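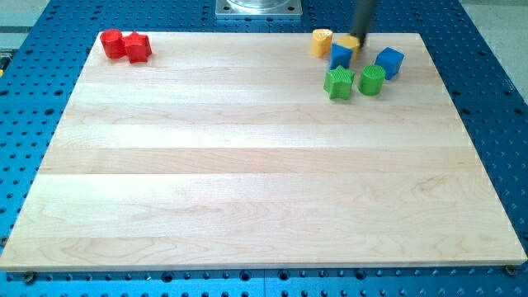
Triter planner, review after 700 runs

Setup took 31 minutes, most of it spent on the camera calibration file. The planner reads block poses from our own detector and returns a joint path. On colored blocks over a maple board, with the yellow, blue and green ones bunched up at the back, approach angles were sensible and clearance was adjustable per object.

Weak points: the collision margin defaults to zero, and the star shapes are treated as cylinders unless you supply a mesh. Logs stop at 3,000 lines without a warning. Othmane Hamdy sent a patch for that; it works.

Good for tabletop sorting. I would not use it on moving parts yet.

Rating: 4 of 5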